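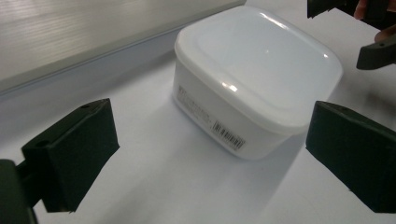
Forsyth drops fixed price on refill tubs

Last updated: August, 16:20

Forsyth has ended the fixed price on its returnable food tubs and will charge a deposit of 2 pounds per tub instead. The change applies at all 3 of the firm's refill shops, including the Wukau branch, which opened in the spring.

The tubs are white plastic with rounded corners and a translucent lid. The sides taper slightly towards the base. A barcode on the side wall is scanned when a tub goes out and again when it comes back.

Shirin Soltani, who runs stock control, said 3000 tubs had been issued under the old scheme and 281 were still out at the last check. Customers holding one of these can bring it to any branch -- with its lid -- and receive the deposit in full.

Returned tubs are washed by Pimon and checked for cracks along the rim. Damaged lids are replaced separately.

Tubs should not be used in an oven, and labels should be left in place. Thijs Bosman, manager at Wukau, said a tub with an unreadable barcode would still be accepted, but staff would need to enter it by hand.

The deposit will be reviewed after the winter.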